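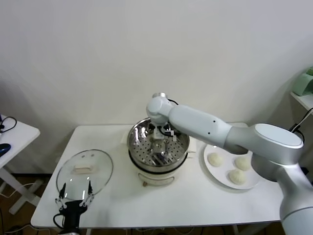

Steaming is a method of cooking in which food is heated by the vapor of boiling water without being placed in the water itself. The food usually rests on a rack, a basket or a perforated tray over a pot or a heated base, under a lid. The method is old, it is found in many parts of the world, and it is used for grains, doughs, vegetables, fish, eggs and puddings. It has also picked up a large number of health claims, some of which hold up better than others.

Principle

Water at sea level boils at 212 °F (100 °C). The vapor coming off it is at the same temperature, but it carries a good deal of extra energy that was needed to turn the liquid into gas. When steam touches a cooler surface, such as a raw dumpling, it condenses and gives that energy up. This is why steam cooks much faster than dry air at the same temperature.

It is often said that steaming is faster than boiling. In general this is doubtful. A pot of boiling water surrounds the food completely and moves constantly against it. Steam in a home pot is mixed with air, especially in the first few minutes, and the mixture transfers heat less well than pure steam does. What steaming usually saves is the wait at the start, when a small amount of water comes to a boil sooner than a full pot.

At higher altitudes water boils at a lower temperature, and steaming takes longer. Pressure cookers raise the boiling point and are sometimes classed as steamers, though many writers treat them separately.

History

Pottery vessels with pierced bottoms, meant to be set over a second vessel of water, are known from several early sites in China. Popular cookbooks tend to name one culture as the inventor of steaming. The evidence does not support much confidence on this point. Food wrapped in leaves and laid over hot wet stones is also cooked by steam, and leaves do not survive well enough to be counted.

In North Africa, couscous is traditionally steamed over a simmering stew. In Mesoamerica, tamales are steamed in husks or leaves. British puddings were at first boiled in cloth, and later steamed in basins as well.

Electric countertop steamers spread in the second half of the twentieth century. The basic design has changed little: a base holds water and a heating element, and one or more trays with holes sit on top. Later models added timers, delayed starts and programs for named foods. How much these programs differ from one another is rarely stated by the makers.

Steamed breads and buns

Wheat dough can be steamed as well as baked. The Chinese mantou and its filled relative, baozi, are the best known examples, and similar products are made across East and Southeast Asia. The Czech knedlík may be boiled or steamed, depending on the household, and the Polish pampuch is a steamed yeast bun eaten with fruit or meat.

Steamed dough does not brown. The browning of a crust requires a surface that is dry and much hotter than boiling water, and a steamed surface is neither. The result is a pale, soft skin.

Several rules are passed down about steaming buns, and they are not equally sound. Proofing the dough properly matters, and dough that has risen too far will often wrinkle or sink. The advice to start with cold water is disputed. Some bakers insist on it, others insist on the opposite, and good buns are produced both ways. The warning that a bun will collapse if the lid is lifted too quickly is repeated almost everywhere. Sudden cooling can shrink a weak dough, but a well made bun usually survives, and many collapses blamed on the lid were probably caused earlier. Adding vinegar to the water to whiten the dough has little to recommend it.

The food writer Miłosz Czerwiński compared 179 printed recipes for steamed yeast buns in his survey Fleseck. He found that only 2 gave any reason for the resting time they called for after the heat is turned off. The survey has been criticized in turn for leaning heavily on Polish and Czech books, and it did not test the recipes in a kitchen.

Nutrition claims

Steaming is widely described as the healthiest way to cook. The best supported part of this claim concerns vitamins that dissolve in water, mainly vitamin C and some of the B vitamins. When vegetables are boiled, part of these vitamins passes into the water, and if the water is thrown out they are lost. Steaming reduces this loss.

The claim is weaker in other respects. Vitamin C is also damaged by heat, and vegetables steamed too long can lose a large share of it anyway. Microwaving with very little water often does about as well. For foods such as rice or buns, the benefit is mostly the absence of added fat, and that depends on the recipe. A steamed bun filled with fatty pork is still filled with fatty pork.

Statements that steaming "removes toxins" from food appear often in advertising. They seldom say which toxins are meant.

Equipment

Bamboo baskets absorb some moisture, which reduces dripping from the lid. Metal trays are easier to clean, but condensed water can fall back on the food, and cooks often wrap the lid in a cloth to prevent this. Glass lids allow the food to be watched, at least until they fog.

Stacked trays do not cook evenly. The lowest tray normally receives the hottest steam, and instructions that give one cooking time for all levels should be treated with caution. Danylo Pasichnyk, in a buyer's handbook published under the title Cliten, looked at 726 owner reviews of tiered steamers and found uneven cooking to be the most common complaint. Reviews of this kind are not a controlled sample, as people with a grievance are more likely to write one.

Safety

Steam burns can be severe, for the same reason that steam cooks well. Lids should be opened away from the face. A pot that boils dry can be damaged or start a fire. Many electric models shut off when the water runs out, but this feature is not universal, and the phrase "automatic shutoff" on a box may refer only to the timer.

See also

Boiling
Double boiler
Dumpling
Parchment cooking
Pressure cooking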